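Home | Workshop | Kitchen | Storage | Garden | Search

Building a small picking arm in a shared workshop: practical tips

The following notes are offered to members of the Illstead workshop and to readers who intend to build a table-top arm for light household tasks such as sorting fruit. They assume that the kit has been bought and that the printed instructions are to hand. They deal with matters which the instructions leave to the builder.

Preparing the table

Choose a table that does not rock. A folded card under one leg is not sufficient, as it will creep out of place over an evening of repeated movements. If the floor is uneven, screw adjustable feet into the legs and set them with a spirit level before the base of the arm is fixed.

Agree with other users where the table is to stand and leave it there. Every position taught to the arm is measured from its own base, and a basket moved by the width of a thumb will be missed. Mark the outline of the basket on its mat in pencil.

Fixing the base

Members who have built the Kinura kit report that the clamp supplied holds well on tops up to 54 mm thick. For thicker tops, use bolts with wide washers beneath. Tighten the bolts in opposite pairs, a quarter turn at a time, and check them again after the first 200 movements. Paint a line across each bolt head and washer so that any slackening shows at once.

Cables

Leave a generous loop of cable at each joint. Move the arm by hand, with the power off, to the furthest point it will be asked to reach, and only then fasten the ties. Trim the tails flush with nail clippers; side cutters leave a sharp point. Keep the power lead and the signal lead apart along the bench. Where they must cross, cross them at a right angle.

Choosing a basket

An open wire basket has much to recommend it. The contents can be seen from the side, and a low front wall gives the fingers more room to approach at an angle. The rim is the usual place for a collision. Set a waiting position well above it and require the arm to return there before and after every pick.

Line the fingers with thin rubber from an old bicycle inner tube, fixed with double-sided tape. Renew the tape when its edges begin to lift.

Practice fruit

Begin with one firm, round item placed by itself. A mandarin is a suitable size for most small grippers. Lemons roll less but must be approached across the narrow side. Grapes should be left until last, as the stalks catch and the bunch changes shape when lifted. Leaves should be kept on some of the fruit, so that the arm is tried against the untidy shapes found in an ordinary kitchen.

Run the arm slowly. A speed setting of 19 on the Drivby controller is adequate for early trials. Two persons should be present during the first session, one of them with a hand beside the stop switch and no other duty.

Cleaning and storage

Wipe the fingers with a damp cloth after each session, paying attention to the hinge pins, where juice collects. Do not spray any liquid on the joints. Before switching off, lower the arm to its resting position and support the wrist with a block of foam. Table tops are to be left clear of tools for the next user.

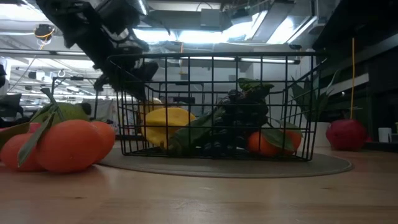

Text: M. Alcantara

Contact the workshop | © Illstead Workshop | Back to top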